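Planning a Kitchen Manipulation Setup: the Moya Workbench Bundle and What to Budget Around It

By Nicanor Miranda
October 18, 2021

Every few weeks somebody rings Mencombe and asks what it costs to get a robot arm doing kitchen work. My favourite kind of call! The answer is usually a longer chat than they bargained for, so I've put the whole thing on the page for the Moya Workbench Bundle, which is the kit I'd point most university labs, assistive-tech groups and small hospitality developers towards. Have a read before you send a purchase order. You may find you need less than you thought, or that you need the same amount of money in different places.

What's in the bundle

The Moya Workbench Bundle is a software and hardware package for groups who want to plan and test household tasks in simulation first and move to a physical arm later. You get:

Moya Scenes, the simulated kitchen library, with 174 household objects and a set of editable rooms
Moya Runner, which plays tasks back, logs them and scores them against the goals you set
A Collitz two-finger gripper with replaceable finger pads, plus the matching simulated model
A teleoperation handset for recording demonstrations
The Prisoteck mounting plate and cable kit
One onboarding session by video, with me

The arm itself isn't included, and neither is the workstation. I'll get to both, as they're where most of the budget goes and where most of the mistakes get made.

Who it suits

If your project involves picking things up off a bench, putting them somewhere else, pressing things, opening things or carrying things a short distance, you're in the right place. We've had good results with groups working on beverage preparation, table clearing and drawer tidying. It's also a lovely way to teach. Second-year students can be running their own tasks in the first week, and they get properly excited when a grasp they've tuned themselves holds on.

It doesn't suit heavy handling. If you're lifting full stockpots or flour sacks, ring me and I'll talk you through other options. It also won't do much for you if all you need is one fixed motion repeated all day. A simpler arm with a taught path is cheaper and you'll have it going by lunchtime.

Start with the simulation

I know the arm is the fun bit. I'd still ask you to leave it out of the first purchase if your funding rules allow, and spend the first few months in Moya Scenes. You learn a great deal about reach, bench height and clutter before you've committed to a mount position, and changing your mind costs you an afternoon of clicking instead of a tradie and a new slab of benchtop.

One of our early customers had specified an arm with the longest reach in the catalogue, then found in simulation that the elbow kept fouling an overhead shelf. They dropped to a shorter model, moved the base a little, and had money left over for a second workstation. That sort of thing makes my day.

The workstation

Buy a machine with a decent graphics card and as much memory as the budget can stand. Moya Runner will go on a modest laptop for viewing and editing, and plenty of people work that way from home, but batches of trials want a proper desktop under a desk somewhere with good airflow. We ship a settings file for quiet operation, which your office mates will thank you for.

Storage gets forgotten. A full run with camera streams switched on eats through a drive faster than you'd think. If you're planning a batch of 2000 trials, put a separate line in the budget for a network drive, and decide early which streams you really want to keep. Most groups save everything for the first month and then get sensible.

The gripper

The Collitz is my pick of the small grippers and I've used a fair few. The fingers are short, which puts some people off, but short fingers are stiffer and they get into tight spots beside appliances. Pads come off with a hex key. Order a spare set with the bundle and another set in January when the new financial planning round starts, if that's how your place works. Pads are a consumable, same as printer toner, and a project shouldn't stall for want of them.

Lead time on the gripper is 6 weeks at the moment. The software licence comes through within a couple of days of payment, so you can be well underway by the time the box lands.

Choosing tasks before choosing parts

My strongest bit of planning advice is to write your task list first. Put down the real jobs, in plain words, with the objects named. "Move the mug to the scale" tells me far more than "tabletop manipulation", and I can quote against it. Then sort the list by the hardest single movement in each job. Handles, spouts and anything that sticks out at an angle will drive your choice of gripper and camera position much more than weight will.

A hot drinks station makes a terrific first project for this. It has a bit of everything, all within a metre or two of bench, and everyone who wanders past your screen understands what you're attempting. You've got small round things, wide flat things and one bulky appliance with a handle poking out of it.

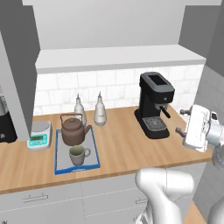

With a layout like that you can grade the work as you go. Start with the mug, on its own, with plenty of room to approach it. Then go for the teapot, where the overhead handle and the spout give the planner a lot more to think about. Leave the portafilter on the espresso machine until your group has some confidence, as the angle of that handle makes for an interesting wrist problem. The bottles up against the backsplash are a good test of reaching past something without bumping it, and the scale gives you a flat target for placing practice. You can shift any of it about in the editor, swap the tray for a bare bench, or add more clutter once the easy version gets dull.

Keep a note of which tasks needed which approach direction. That note becomes your mounting plan. If nearly everything wants to be reached from the right, you'll want your real base on the right, and you'll have found that out before anyone drilled a hole.

Installation and the bits around it

When you do go physical, allow for these in the quote you take to your finance people:

A bench that doesn't wobble. Test it by leaning on it. If it moves for you, it'll move for an arm
A power point on its own circuit, with the emergency stop where a person can reach it from a standing position
A risk assessment, done with your safety officer and written for your actual room
Freight and insurance, which are quoted separately for regional addresses
Training time for two people, so that annual leave doesn't shut the project down
Real copies of your simulated objects. The op shop is fantastic for mugs and teapots

The Prisoteck plate fits benches with a solid top. For hollow or panelled tops you'll need the backing bracket, which adds $400 to the order. Please measure first and send me the thickness along with a sketch. Biro on the back of an envelope is fine.

Licensing and support

The Moya licence covers a whole lab group, with no counting of seats. Updates are included in the first year, and after that you can renew or simply stay on the version you have, and it'll keep working. New objects are added to the library through the year and you're welcome to ask for particular ones. The tea things came out of a customer request and are now the ones I demo with most often.

Support is by email or phone during business hours. You'll generally get me, and if I don't know the answer I'll get hold of someone at the bench who does.

Getting a quote

Send through your task list, a rough floor plan, your preferred delivery window and whether your organisation needs to split the spend over two budget years. Staged orders are no trouble. Software first and hardware second is how most groups do it, and the bundle price holds for the second stage once the first has been paid.

If you're still at the scribbling stage, ask for the trial licence. It opens the kitchen rooms with a smaller set of objects and gives you long enough to find out whether your tasks are practical. Bring questions to the onboarding call, the odder the better – someone asked me last time about cracking eggs, and we had a great hour on it.

Last updated: October 2021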